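Seketti wrist views: closed-gripper reference set
Version 3, December 21, 2019

Part of the Braduvar gripper comparison. Licence and citation are in the top folder.

Contents

The set holds 2,000 stills from the small camera on the wrist of the Seketti arm. All were taken with the Jadudeck fingers fitted and closed. We use them as the baseline when judging whether another pair of fingers blocks too much of the camera's view.

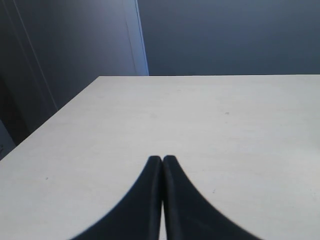
Finger masks are stored one per still, as black and white PNG files. The outline follows the outer curve of each finger down to the bottom border. The thin sliver of table between the bases is marked as background, and where the tips meet the two fingers are drawn as one region. Earlier versions filled the sliver in, so masks from version 2 should not be mixed with these.

Focus is set on the table and locked. Edges of the fingers near the camera are soft, and the masks were drawn at the middle of the blur. Expect small disagreements there if you run your own segmentation.
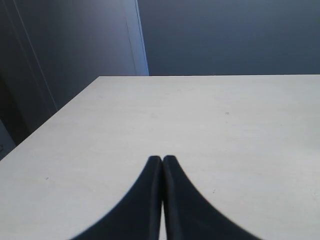 Exposure is locked as well, with white balance left at the controller's default. Colours lean blue. We did not correct this, as the Lazarević controller applies the same setting during grasp trials and the baseline has to match.

Folders

stills: the pictures, numbered from zero
masks: same numbering as stills
calib: lens calibration, 8 board views
notes: changes between versions
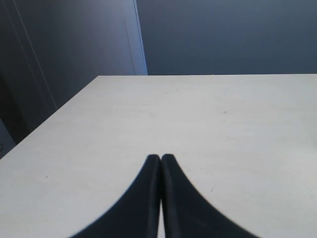

Gripper fingers, closed, nothing held.

Known problems

Small dark specks on the table are left unlabelled. A simple blob detector may report them as objects.

Open-finger views are not included. They are planned for January, in a separate folder with its own masks.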